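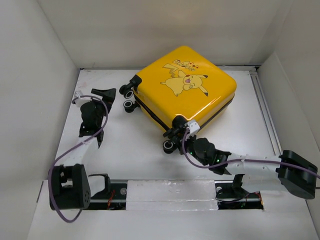
Fig. 7. Right gripper at the front corner casters, left arm clear.

4.3 Teaching a contact pose on a hard-shell case

Zevanex planner, two-arm cell. Do section 4.2 (camera calibration) first or the poses won't line up.

1. Lay the case flat. Diagonal is fine, the planner doesn't care about heading.

2. Open Scene > New Object. Pick Box, rounded. Drag the outline till it sits on the shell. Casters are NOT part of the box, add them as separate keep-outs.

3. Check the mask overlay. Glossy shells throw a pale streak and the segmenter likes to cut a hole there. If so, turn on Fill Holes and set min area to 400.

Note: printed artwork on the lid can get picked up as its own object. Merge it with the shell before you save. Yellow on yellow is usually ok, dark outlines are the trouble.

4. Set the left arm to Hold. Gripper empty, not touching anything.

5. Select the right arm, Approach > Corner. Speed cap 200 mm/s, drop it to 8 for the last bit.

6. Jog in untill the gripper is up against the caster. Watch the force plot, not the arm. Stop when the line lifts off zero.

7. Save Pose. Name it with no spaces (Jastport importer still chokes on them).

CAUTION: Keep the wrist cable in the collision model. It's off by default in the Singhal profile. Turn it on for both arms, then run Check Path again.

CAUTION: don't hit Replay straight after moving the case. Re-run step 2, old outline stays cached.

If Check Path comes back red but the view looks clear, it's most likely a stale keep-out. Delete, redraw, save. Colour codes are in Appendix B.

Last edited March 5, 2023, Girnville build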